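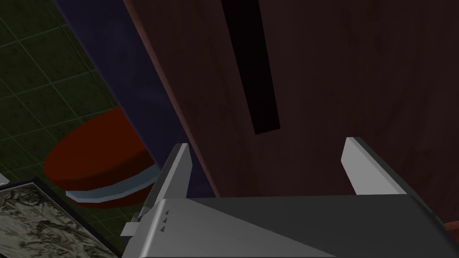

The long wait for the end of Gaduseck

16/01/2023

The last episode of Gaduseck went to air in 2001, at ten past six in the morning, between a farm report and a program about caravans. It was episode 126. Anyone who had followed the series that far knew that Miranda was still in the salt tower, that her brother had sold the map, and that the regent of Fenerel had one night left to decide whether to open the gates. The episode ended with the regent walking down a flight of stairs. The credits rolled, the caravans came on, and there was no episode 127.

For a children's cartoon with a small budget and no toys to speak of, it has kept its audience well. The main forum has 4000 registered members. Some of them were seven or eight when the show stopped. Others weren't born.

Ronja Sjögren falls in between. She was ten, living in Ballarat, and taped the show on a timer before school. She missed episode 88 when the power went out and didn't see it until she was at university.

"I'd made up my own version by then," she says. "Mine had more horses."

Sjögren now runs the episode guide, a job she took over from someone who had taken it over from someone else. It is a long document. Each entry gives the plot, the voice cast, the differences between the original and the English dub, and a list of errors. Episode 31 has the longest list. A character who drowned in episode 29 is standing in the market in a yellow hat, and people have been arguing about him ever since.

Mostly, though, they argue about the regent.

A villain with paperwork

In the first season the regent is a plain sort of bad guy. He taxes the wells, locks up the bell-ringers and shouts at servants. Kids were supposed to hate him and they did. Then, in the second season, the writers gave him an office. He sits at a desk and people bring him things to sign. There is an entire episode, number 52, in which he tries to work out whether the city has enough grain to last the winter, and it doesn't, and he can't tell anyone.

Čestmír Hudec wrote that episode. He was a junior writer at Forent, the studio that made the series, and he says he got the job because the person who was meant to do it had gone on holiday.

"We had no money for a battle that week," he says. "I was told to keep it indoors, with three characters at most. So I wrote a man doing sums."

He expected complaints. The studio got eleven letters, and nine of them were about the theme song.

After that the regent was mostly given to Hudec. He wrote him losing his temper with the cook and then going back to apologise badly. He wrote the conversation through the tower door in episode 97, where Miranda asks him what he wanted to be when he was young and he says he can't remember, and you can tell from the pause that he can. In the dub that pause is two seconds shorter. The episode guide has a paragraph on it.

Not everyone was won over. Anežka Štefanec, who teaches high school drama and has been on the forum since it was a mailing list, thinks the fandom has gone soft on him.

"He let the lower town flood," she says. "It's in episode 64. He had the letter in his hand. People write these long posts about his sad eyes, and I want to ask if they've watched 64."

Her favourite is Miranda, and she thinks the show's best trick was letting her be wrong. Miranda trusts her brother for 110 episodes. Every other character warns her. When the map turns up in the enemy camp she doesn't cry or swear revenge. She asks for a chair. Štefanec has used the scene in class, and says her students always want to know what happens next, and she has to tell them.

Why it stopped

The reasons were dull. Forent had sold the series to broadcasters in blocks of 20 or so at a time, and the last buyer dropped out partway through a block. Six more episodes had been written. Two had been storyboarded. The animators were moved to a commercial for floor cleaner and then let go.

Rostislav Kuruc was the director. He is retired and lives outside Guelph, Ontario, where his daughter is. He answers letters about Gaduseck by hand, and the answers are usually short. For years he would say only that the city gates opened. He wouldn't say who opened them or what was on the other side.

"I didn't want to be the ending," Kuruc says. "If I tell one person in a letter, then that's the ending, and there's no music and no drawings. It's only an old man's letter."

He has softened a bit. Last winter he told a fan that the man in the yellow hat was a mistake, plain and simple, and that the colour reference had been mixed up with another character's. The thread about it was locked after two days. A good part of the forum doesn't accept his answer.

The scripts

The six unmade scripts were thought to be gone. Hudec had copies of the two he wrote and assumed the rest went out with the office furniture. Then his son Peter Hudec, clearing a garage, opened a box marked TAX and found all six, in order, with Kuruc's notes in green pen.

Peter had never been a fan. He watched the series over a few weeks so he'd know what he was reading, and says the first season is hard going. He read the last script on a train and missed his stop.

Since then there has been a slow discussion over what to do with them. Forent closed years ago and the rights are split between two companies, one of which took five months to reply to an email. The likeliest plan is a table reading, recorded for audio, with as many of the English cast as can be found. Four have said yes. The actor who played Miranda would like to do it but wants it known that her voice is a lot lower now.

Sjögren has been offered the scripts to read ahead of time so she can prepare the guide entries. She said no. She has left six blank pages at the end of the document, numbered 127 to 132, with headings for plot, cast and errors.

Štefanec has read them. She won't discuss the gates, but she was asked on the forum whether episode 64 ever comes up again, and she wrote back that it does, in the fourth script, and that she'd had to put it down for a while and go and hang out the washing.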